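**Tips from our robot club: tidy up in simulation**

- Put a carpet on the floor of your scene. Round things roll less on it.
- Keep the basket at the left and the cutting board at the right, so the two arms do not meet.
- For small round food, open the hand flat above the board first, then lower it slowly.
- Save after every 30 tries. In January we lost 41 runs of the Testa task.
- Room 306 is open until 7 for practice.
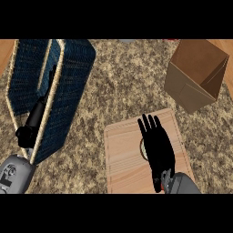

*Left hand in the blue basket, right hand over the board*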